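Foro de Manipulación y Aprendizaje › Recogida de datos › Demostraciones con pinzas de mano: ¿filtrar por residuo de pose o por duración?

Respuestas: 8

pustell_lab
Abro hilo porque en el grupo llevamos semanas con esto y no nos ponemos de acuerdo. Recogemos demostraciones bimanuales con pinzas de mano, seguimiento por marcadores sobre placa y cámara a la altura de la cabeza. La tarea es colocar una gorra en un soporte de alambre. Tenemos 600 episodios y entrenamos una política de difusión con la pose relativa de las dos pinzas como acción.
El filtro de partida descartaba todo episodio con huecos de seguimiento de más de 31 fotogramas seguidos. Con ese criterio caen 213 episodios, más de la tercera parte. La política entrenada con los 387 restantes es peor que la entrenada con todo, interpolando los huecos. No era lo que esperaba.

eskildsen
¿Peor en qué fase? Si es en la aproximación, lo entiendo. Si es en el contacto, sospecharía de la evaluación antes que del filtro.

pustell_lab
En el contacto. La aproximación sale igual en las dos versiones. La diferencia aparece cuando las dos pinzas tienen que trabajar juntas sobre la tela y el soporte queda tapado por la propia gorra.

r_quintana
Entonces el filtro está sesgado. Los huecos largos no se reparten al azar: se concentran en las posturas en las que una placa se gira respecto a la cámara o la tapa la otra mano. Al quitar esos episodios quitas justo las maniobras de reorientación, y la política no las ve nunca. Mira la distribución del ángulo entre pinzas antes y después de filtrar.

pustell_lab
Mirada esta mañana. Tienes razón en lo de la distribución: la cola de ángulos grandes desaparece casi entera. Pongo el puesto, para que se vea la geometría de la que hablo. La gorra va con la copa hacia arriba y la visera hacia el operador, y cada pinza la aborda por un lado con la punta azul por delante. Las placas blancas de puntos negros van montadas en las propias pinzas, de modo que cualquier giro de muñeca las mueve con ellas. 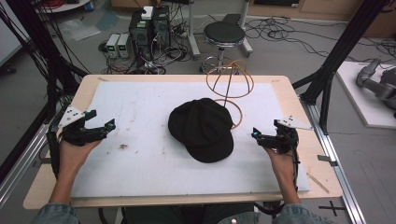
Said Kamel opina que el problema es anterior al filtro y que la interpolación tampoco es inocente: en un hueco de 31 fotogramas la trayectoria lineal en posición y esférica en orientación inventa una velocidad constante justo donde la mano real frena, y la red aprende a no frenar. Propone enmascarar la pérdida en los fotogramas sin marcador visible y conservar el episodio completo.

fodard
Discrepo con lo de enmascarar. Lo probamos en otra tarea con objeto deformable y la política se volvía indecisa en los tramos enmascarados, porque el horizonte de acción quedaba casi sin supervisión. Con horizontes cortos puede valer. Con 16 pasos, no.

eskildsen
Depende de cómo se enmascare. Si anulas el bloque de acciones entero en cuanto falta un paso, claro que te quedas sin supervisión. Si enmascaras paso a paso dentro del bloque, el resto sigue contando. ¿Cuál de las dos hicisteis?

fodard
El bloque entero. Admito que la comparación no es limpia. Aun así, mantengo que antes de tocar la pérdida habría que añadir la inercial de cada pinza y cerrar los huecos con un suavizador. El marcador solo no da para esta tarea.

plivstead
La inercial arregla la orientación, la posición mucho menos. En huecos de un segundo la deriva ya supera la tolerancia de agarre de un ala de gorra. Si se suaviza hacia delante y hacia atrás, anclando en los dos extremos, mejora — pero los extremos tienen que ser buenos, y la primera detección tras un hueco suele ser la peor de todas. Yo descartaría los dos primeros fotogramas de cada reaparición.

pustell_lab
Resumo lo que voy a lanzar: (a) todo con interpolación, como referencia; (b) todo con máscara paso a paso; (c) lo mismo que (b), descartando dos fotogramas tras cada hueco. Las tres con 3000 épocas y la misma semilla. La inercial la dejo para más adelante, hay que rehacer el montaje de las pinzas y no llegamos antes de agosto.

r_quintana
Una sola semilla no te va a separar (b) de (c). Mete tres, aunque bajes las épocas. Y publica la curva por fase, que la tasa de éxito global en esta tarea mezcla fallos de agarre con fallos de colocación.

pustell_lab
De acuerdo con las tres semillas. Lo de las fases lo tengo etiquetado a mano solo en parte; subo lo que haya cuando termine (a).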